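Lotovero Living Room Tidying Set

README, last updated Tuesday, May 24, 2022

What this covers

Pictures and short notes on clearing paper and packaging out of lived-in rooms. The material was gathered at two addresses, one in Lirkville and one in Treton. There are 182 entries, and 176 of them have notes. The other six are kept so the numbering stays the same as in the Ospina list.

The rooms

Each room keeps its own furniture and ornaments. Tea things, envelopes and trophies stay on the cabinets. Only items on the floor count as part of the job, plus anything already in the bin.

The Treton living room has white marble-patterned floor tiles, a light wood-grain cabinet with a glass top, a long black TV console and a low coffee table with a pink-and-white top. The bin is black and round and goes on the open floor between the cabinet and the coffee table.
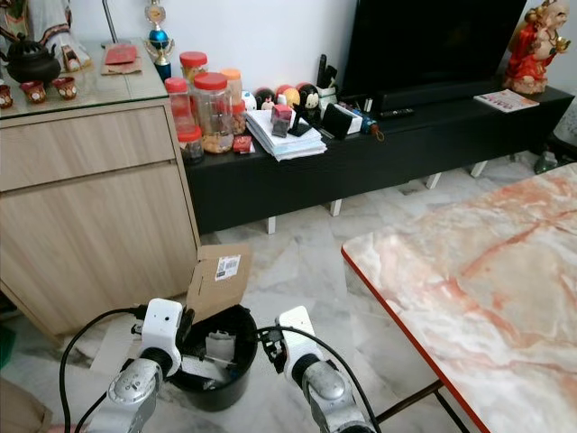 Labels used

cardboard - boxes, flaps and flattened sheets, with or without a shipping label
soft waste - crumpled paper or plastic, when the two can't be told apart
keep - anything on a cabinet, console or table

A piece of cardboard that stands up above the rim is still labeled as in the bin. A sheet lying next to the bin is labeled as on the floor.

Known problems

Entries 3 and 18 use an older label, "box", for all cardboard. Read it as "cardboard". Barcodes on shipping labels are not transcribed.

Changes

The September update will add a hallway in Lirkville. File names will not change.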